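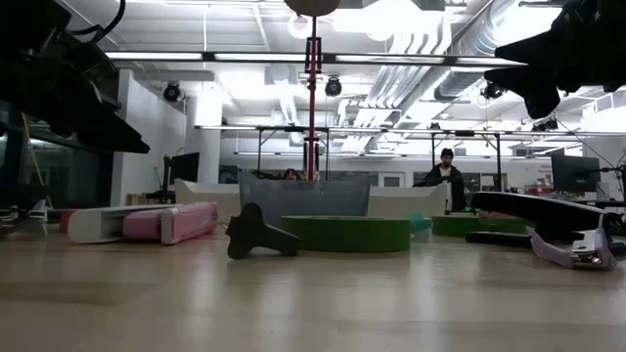

Light-colored wooden tabletop with a smooth surface. Photo: Grundum

Grundum Adds Low-Odor Oil for Wooden Work Surfaces

June 28, 2026 - Grundum will begin shipping Plelar, a clear penetrating oil for indoor wooden tabletops, benches and counters, in September. The product replaces the two-part finish the company has sold to workshops and schools.

Plelar is supplied ready to use in 50-ounce cans. It is applied in a thin coat with a lint-free cloth or a white pad. Excess oil must be wiped off before it becomes tacky. At 69 degrees Fahrenheit the surface can be recoated after 6 hours. Two coats are specified for new wood and one for maintenance.

The oil contains no pigment and dries to a low sheen. Worn areas can be sanded and recoated locally, without stripping the whole top. It is not rated for outdoor use or for surfaces in constant contact with water. Oily cloths should be laid flat to dry outdoors or stored in water in a closed metal container.

A first production run of 3,000 cans has been scheduled. Wisatex will supply the application cloths, sold separately. 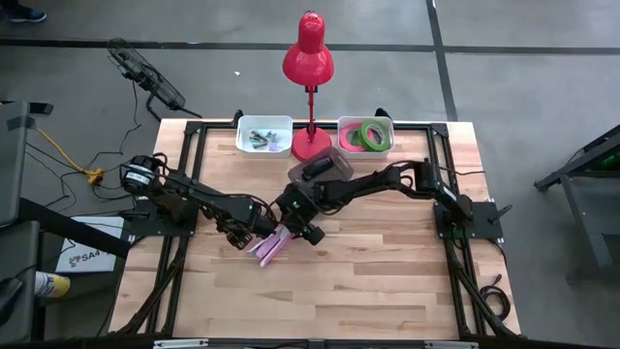 Nyarko said that local repair was the main point in choosing the oil for its own benches, and asked that smaller cans be offered for touch-up work. Grundum is reviewing that request - no decision has been made on size or price.

Safety data sheets and application instructions are available from Grundum on request. Orders placed for the two-part finish will be filled while stock remains.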